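March 1, 2021. Day one of folding my T-shirts like a person who has a mortgage. Thread.

Background: I own 39 T-shirts. They have lived in a heap since August. The heap has a slope, and the black ones migrate to the bottom like sediment.

I'm starting with the yellow one. Mustard, if you're the catalog. It came free with my Muvex standing desk, which I also don't use correctly.

The method is from the Skilness course, "Flat Life," 15 lessons, of which I have watched two and a half. Step one is "find the shoulders." I would like to report that a knit shirt has between zero and nine shoulders depending on how you pick it up.

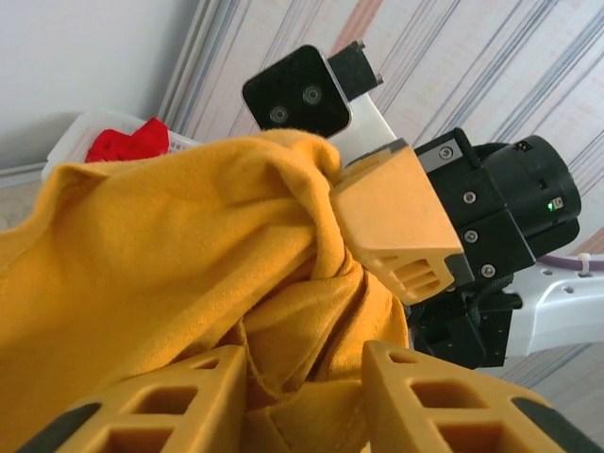 Step two is "let gravity do the work." Gravity has been doing the work at my place for years and look where that got us.

Lesson 3 says to follow a seam with your fingers until you hit a corner. I followed one and hit the neck. Followed it again and hit the neck again. A neck hole is a seam with no corner, which lesson 3 might have brought up.

OK. Sides in, sleeves back, bottom up, then up again. You're supposed to end with a rectangle. The course calls it "the packet." I refuse to call it the packet.

Reader, the packet.
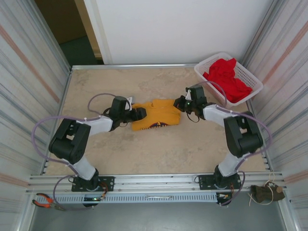

Luangrath replied that sleeves go in before the sides, always, and that anyone doing it the other way is just making a burrito. Fine. I have unfolded more shirts today than I've folded since college, so what's one more.

Sleeves first does make a flatter middle. I'm not going to tell Luangrath this. It makes the hem wander, though, and you have to tug it straight before the last fold or the whole thing leans.

Also learned: cotton knit remembers. Wherever you creased it wrong the first time, it would love to crease there again. The course sells a $12 spray for this. I used my palm, which came with the arm.

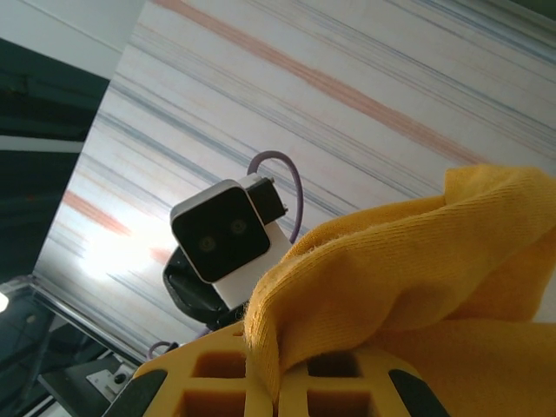 Mustard knit, in its natural state.

Current standings: one shirt, many attempts. 930 steps on my phone, all of them between the table and the laundry.

The drawer these are supposed to stand up in is a Malum, the narrow one, and I've just measured it. The packet is wider than the drawer.

Going to see if lesson 4 covers thirds.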